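The Levels at Kinden

The survey gave the spring a flow of 22 litres a minute. Lenka Šimek measured it again on her first morning, with a bucket and a watch, and got 14. She wrote both figures in the book, her own underneath, and initialled hers.

The post at Kinden had been vacant for two winters. The previous observer, Kratochvíl, had kept the record in pencil, in a hand that leaned further to the right as the years went on. Air temperature, rainfall, level at the weir. There was a column headed Remarks which he had used once, in September, to write: Dog.

She had no dog to replace his. She had a stove, a bench, a set of brass weights and a telephone that connected to the office at Pernell if the wind was not in the east. Her instructions ran to two pages. Readings were to be taken at seven and at nineteen hours. Discrepancies were to be reported.

She reported the discrepancy.

"Which figure is the survey's?" asked the man at Pernell.

"The upper one."

"Then use the upper one."

"It is wrong."

"It is the survey's," he said, and the line went.

She took the reading for eleven days. It did not vary. On the twelfth she walked up the gully with a hand level and a staff, and found the old boundary stone, which carried a benchmark at 1,487 metres. From it she ran a line down to the spring, closing the traverse twice. The spring stood lower than the map allowed. It had come out of the hill at a different place, below a slip of grey clay, and the old basin was above it under bracken, dry, with a tin cup still on its chain. 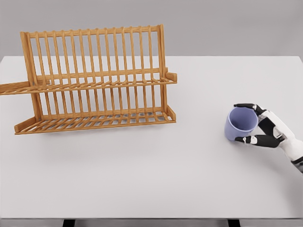
The kitchen table, with the wooden dish rack on the left.

In the evening she cleared a space and drew the section to scale. Clay over gravel, gravel over rock. If the slip had diverted the flow, the missing water had to be leaving somewhere else, and the only ground low enough was the slope behind the house.

She put on her boots and took the lamp. The rear wall was sound. The drain was running, though it had not rained since Sunday. She held the bucket under it and timed the fill, then did it twice more and took the mean. Eight litres a minute.

She stood for a while with the lamp turned down. Eight and 14 made 22. The hill had lost nothing. It had moved a part of its water under the floor she slept on, and the clay was presumably still moving.

At seven she took the reading at the spring, then the one at the drain, and ruled a new column for it. She rang Pernell. The wind was in the east.

Under Remarks she wrote: House. Then she went in to pack the weights.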